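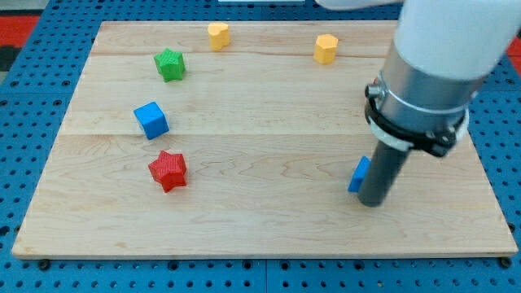 OPINION | Family & Home

Bring back the toy library

By Tracey Catterall

My town has one toy library left. It opens on Friday mornings from 10 in the side room of the Mapplebeck hall, and I would like every town in the country to have one just like it!

I joined when my eldest was eighteen months old and had lost interest in everything we owned. A yearly membership cost less than a single boxed train set, and for that we could carry home 8 toys at a time and swap them whenever we liked. I had been on the point of buying a play kitchen. We borrowed one instead, and she ignored it completely (she wanted the bag it came in), and back it went. I have rarely felt so pleased about a failure.

What I love most is how borrowing changes the way kids play. A toy that's going back in a fortnight gets a proper workout. My two will spend a whole wet afternoon on a tub of coloured blocks they would have stepped over if it lived permanently under the couch. Then the blocks go home to the shelf and another family gets the wet afternoon. Plain old blocks are the most borrowed thing in the place, by the way, ahead of anything with a battery.

Then there's the floor. Parents sit on it. You come in for a jigsaw and leave knowing which dentist is good with nervous kids, who has a spare cot, and that somebody else's three-year-old also eats only beige food. I met my closest friend in this town over a marble run with a piece missing.

The sad part is how little it would take to have more of them. The Hirkon library closed in March when its rent went up by $425 a month. That's a small sum for a council that will happily repaint a car park, and it was the whole difference between open and shut. The collection was split up and sold off from trestle tables, and families there now drive forty minutes to ours, or they just buy more plastic.

We fund book libraries without a second thought, and so we should. I can't see why a puzzle or a dress-up cape deserves less. Play is how small children learn nearly everything, and it's expensive to do well on one wage in a two-bedroom flat with no cupboards.

So if there's a toy library near you, join it, even if your kids are nearly too old. Take your nephew. Take your dad, who will want the construction set. And if yours has gone, ring your councillor and ask what happened to the toys.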